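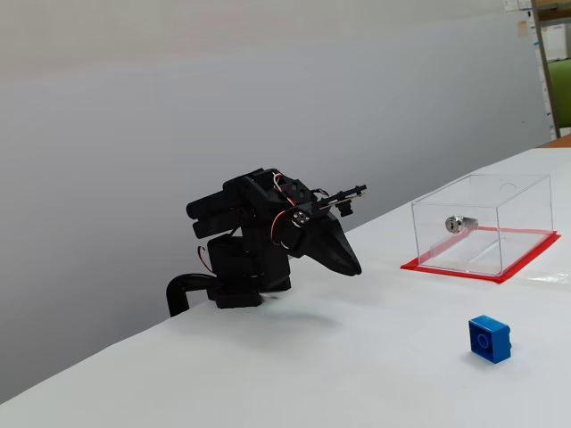
July 17, 2024

The open day at Sunero began at nine with registration in the main lobby, and I was given a badge, a printed schedule and a visitor agreement to sign. I attended on behalf of the office, as the invitation had been addressed to those responsible for equipment planning. This entry records the visit while it is fresh. A shorter version will go into the report that is due at the end of the month.

The welcome address was brief. Visitors were told that Sunero has occupied the building since February, that the upper floor is used for offices and testing, and that the ground floor is kept for demonstrations and training. We were divided into groups according to the color printed on our badges. Mine was assigned to the Arnar room first, then the lecture, then lunch, with the Hasum line in the afternoon. Another group went in the opposite order, and we passed them twice in the corridor.

The Arnar room is named after the program that funds it, and the program is concerned with small arms used on ordinary tables. I had expected larger machinery and a safety fence. The arm in use was black, mounted on a dark base near the back of a white table, and small enough that a visitor could have moved it from one table to another without help. Its servo motors and some of its wiring are exposed, so that one can follow how each joint is driven. For teaching purposes this seems to me an advantage. On an enclosed industrial arm, a trainee sees a painted shell and must take the rest from a diagram.

The task set for the arm used very little material: a blue toy brick with two studs, and a clear acrylic box, open at the top, standing on a red mat at the right side of the table. The brick was to be picked up from the open table and placed in the box. The presenter explained that the brick is set down in a different place and at a different angle before each attempt, while the box remains on its mat. The gripper comes down low over the surface and must close on the brick without pushing it away. One half of the gripper is a wide jaw that narrows to a point, and it was explained that most of the difficulty lies in bringing this point to the correct side of the brick.

I watched four attempts. In the first, the arm approached, paused, and lifted the brick without difficulty, and it was released inside the box. In the second, the jaw touched one end of the brick and turned it, and the arm went back and tried again from a new angle. It succeeded on that second approach. The third was similar to the first. In the fourth, the brick struck the rim of the box and fell back onto the table, and the presenter recorded this as a failure before placing the brick again. I noted with approval that the failure was entered in the log in front of the visitors, in the same manner as the others, and that the session was not restarted on account of it.

A question was raised from the back of the group about the box, which has a small silver lock on one wall and a round hole in another part of it. It was suggested that an opaque tray would be easier for the arm. The presenter replied that a clear box is harder for a camera to judge, as light catches along the edges of the panels and the color of the mat shows through the floor, and that this difficulty is wanted. The staff at Sunero would like the method to cope with containers of the kind found in a stockroom. The lock was not discussed further, and I did not think to ask about it afterward.

We were then shown how the arm is taught. A member of staff moves it through the task by means of a second, matching arm held by hand, and the movements are stored. The Arnar program holds 2,000 such recordings for the brick task, made by several people over the spring. I asked whether the differences between one person's manner and another's were a problem. The answer was that they are useful up to a point, and that a person who hesitates over the brick will pass that hesitation on to the arm. New staff therefore practice before any of their recordings are kept. I consider this the most useful remark of the morning, and it should be repeated in the report under training.

Visitors were invited to try the hand-held arm for themselves. I took a turn after some delay, the line being long. The motion is lighter than I had supposed, and the difficulty is in knowing how far the gripper has closed, as one feels nothing of the brick through the handle. I brought the brick as far as the edge of the mat and dropped it there. The next visitor, a student by the look of the badge, did it at the first try.

The lecture followed in the hall upstairs, where 128 seats had been set out and nearly all were taken. It dealt with the Tsao method of scoring, which Sunero has adopted for all of its table work. Under this method an attempt is judged in stages – reach, grasp, carry and release – with a mark for each, in place of a single pass or failure at the end. The speaker showed two sets of results with the same final rate of success and quite different marks for grasp. I found the argument sound. Our own acceptance tests record only the final result, and when a machine falls short we have little to give the supplier beyond the complaint itself. I have asked for the scoring sheet, and it is to be sent by mail.

The second half of the lecture, on cost, was less complete. A figure of 300 hours was given for preparing a new task from beginning to end, including the time of the staff who make the recordings. No comparison was offered with the cost of doing the same work by hand over a year, and the question period closed before I could ask for one. I have written to the organizers on this point.

Lunch was provided in the canteen. It was adequate. The tables were arranged by badge color, and much of the conversation at ours concerned parking, the far lot having been closed for resurfacing. Two visitors from a packaging firm described an arm they had purchased and returned within the year, chiefly on account of spare parts that took many weeks to arrive. I have added the supply of parts to the list of questions to be put to any vendor.

The Hasum line, in the afternoon, is a more conventional installation: a short conveyor, a larger arm behind a guard, and cartons that arrive at fixed intervals. It ran without interruption during our time there. The noise made it hard to follow the explanation, and headsets would have been of service to those standing at the rear. There is less to record, as the equipment is of a type we already know. The guard doors were opened for us at the end, and the layout of the emergency stops was clear and well marked.

I returned to the Arnar room before leaving, to look once more at the mounting of the base and the path of the cable over the edge of the table. If we should set up a similar station, the cable will need a clip or channel, as our tables stand closer to the aisle. A mat of a strong color beneath the container would also be simple to copy.

Items to follow up: the scoring sheet, the reply on cost, the minimum table size, and whether the Arnar program accepts outside staff for its practice sessions in the fall. The badge is to be returned in the envelope supplied.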